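Notebook, screening room bench
February, Thursday, started 9:40 a.m.

Print check on Asholm, reel 1 onward. Mahsa Khosravi dropped off the cans last night with a note that says "the good version." I have now seen two good versions of this movie and I am not in a hurry to believe in a third.

For anyone picking this up cold: Asholm is the island comedy that Prenora financed, shot, took away from its director, recut, gave back and then sat on. The director is Silvan Schwaiger. The cut we are supposed to be restoring is the one he showed once, to one audience, before the recut. Everybody who was in that room remembers it as a masterpiece. Everybody who was in that room was also a friend of his.

What came in:
Five reels, 35 mm, married print, optical track.
One box of trims, labeled in two hands.
One cutting continuity, typed, with pencil changes.
No leader on reel 4. Somebody has spliced on a length of leader from another picture, with "Skorport" written on it in grease pencil. Skorport is the sequel that never got past a poster, as far as I knew. Ask Mahsa if there was ever any footage.

10:15. Reel 1 inspected on the rewinds. Fourteen splices, all cement, all holding. Edge damage in the first 100 feet, both sides, and a long base scratch that comes and goes. Shrinkage is within what the scanner will take. Slight vinegar smell from the can, less from the film. Put a strip in and will read it tomorrow.

The typed continuity says the opening ferry sequence runs long and has no dialogue. On the print it has dialogue, and a joke, and the joke is bad. (Man asks if the island has a doctor. Ferryman says it has half of one.) So either the continuity is earlier than the print or the pencil changes were never carried out. The pencil is not Schwaiger's writing. I have two letters of his to compare with and he makes his sevens with a bar.

11:30. Ran reel 1 on the flatbed with sound. Notes while fresh:

The track is better than I expected. Some hiss, a thump at each splice. The music under the titles is the recut music. I'd bet lunch on it. The story everyone tells is that the first version had no score before the funeral, and that the silence was the whole point of the first act. If that is true then reel 1 is from the recut, whatever the can says.

The counter-argument, which Mahsa made by phone at some length: the music could have been a temp track that survived into the release. Fine. It happens. But temp tracks don't usually land on the cuts this neatly, and this one hits every single one. Either the composer wrote to picture or somebody cut the picture to the composer. I don't see a third way.

12:50. Reel 2. Nine splices, two of them tape, yellow and oozing. Cleaned and remade both. Lost no frames. Dirt is heavy at the head and goes away quickly. There is a cue mark in the wrong place, scratched by hand, which tells me this print was shown by somebody with a nail and no patience.

Reel 2 is where I start to have a problem with the legend. The dinner scene is supposed to be the great lost scene, eleven minutes at a table, one family lying to each other about a will. In the release it runs under four. I have read three separate essays about what those missing minutes did for the picture. Here it is at something close to full length, and it is slow. Not slow in a way that builds. The aunt tells the same story twice and I do not think she is meant to.

The recut took out her second telling, moved the brother's exit up, and cut straight to the boathouse. I hate to write this down, but Prenora's editor was right.
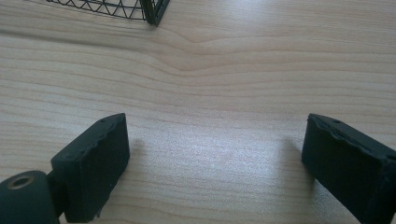
Bench Book 41, p. 17

2:20 p.m. Called Mahsa back. She wants me to hold off on opinions until reel 5. I said this is a notebook and opinions go in it. She pointed out that the notebook gets photocopied for the funders. All right. To the funders: the dinner scene is in very good condition.

She says there was a Skorport test shoot, two days, same cast, never processed as far as she knows. So the leader may be somebody's joke, or it was lying on the floor of the cutting room the same week. Neither helps me date reel 4. Put the leader in its own bag and wrote up the edge code. Need to look up the stock chart, the one in the hall cabinet, not the photocopy, which has a line missing.

3:05. Reel 3. This one is different stock from 1 and 2. Different lab punch too. Color is holding up better, blues especially. No music anywhere until the church, and then only the organ that is playing in the church. So if I had been given reel 3 alone I would have said yes, this is it, this is the Schwaiger cut, call the papers.

It is also funny, and I mean laugh-out-loud funny, alone in a dark room with gloves on. The business with the coffin and the ferry timetable plays in one wide shot and nobody mugs. In the release they cut in to close-ups for every line and you can hear the gag dying. Ran it twice. Ran it a third time to check the sync and because I wanted to.

Working theory as of 3:30: the print is a mix. Reels 1 and possibly 2 from an intermediate cut, reel 3 from the first one. Reel 4 unknown. That would explain why nobody's memory of "the" first version agrees with anyone else's. There may have been more than one screening. The invitation in the file says a house of 2,000 seats, and Schwaiger always talks about a small room with the heat off. Those are two different evenings, or one of them is a story he likes.

Against the theory: the cans were all labeled by the same person on the same day, by the look of the ink. But a person can label whatever they are handed.

4:10. Reel 4, with the wrong leader off. Bad shape. Perforations torn for a stretch near the tail, an old repair made with what I can only assume was office tape, and emulsion gone in spots the width of the picture. Did not try to run it. Hand-wound it over the light box and read what I could.

The storm is here. The speech in the storm is here too, both halves, which I have never seen anywhere. In the continuity it is marked "omit," in ink, then "restore," in pencil, then a line through both. I'd like to know who was arguing with whom.

Can't judge the sound until it has been repaired. Estimate for perf repair is the rest of next week if I do nothing else, and I will be doing other things.

4:45. Trims box, quick pass only. Mostly heads and tails, a few alternate takes of the dinner. One roll marked "Harms ending." Harms is the schoolteacher, and in the release he leaves on the ferry and that's that. The essays like to say there was an ending where he stays. They say it with great confidence and no footnotes. The roll is short, no track with it, and it shows Harms on the dock looking at something off to the left. He doesn't leave and he doesn't stay. He looks, there's a slate, he looks again. Four takes of looking.

You could build an ending out of it if you wanted one badly enough. My worry is that we do want one badly enough. The press notes are already drafted, I've seen them, and they use the word "definitive" twice on the first page. We have not opened reel 5.

To do:
Read the vinegar strips.
Edge codes for all five reels against the real chart.
Ask Schwaiger directly, in writing, how many screenings. Do not tell him what we have first, or he will remember whatever matches.
Ask Mahsa who typed the continuity. The machine has a broken lowercase g.
Perf repair, reel 4. Order more tape, the last order was the wrong pitch.
Reel 5.

5:30. Mahsa came by on her way out and sat through the coffin scene. She laughed in the same places. Then she asked whether we could use the recut music over reel 3 "for consistency," since reel 1 already has it. I said that was exactly how the picture got into trouble the first time. She said she was only asking. We agreed the scan will be of what is on the film, reel by reel, and anything cleverer than that waits until we can say which cut each reel came from.

She still thinks it's the Schwaiger version with a few stray parts in it. I think it's a box of film that somebody put his name on, with one great reel inside. Reel 5 goes on the rewinds in the morning. Cans back in the cold room, shelf B, reel 4 flat and by itself with the lid taped. Lamp on the flatbed is getting dim again.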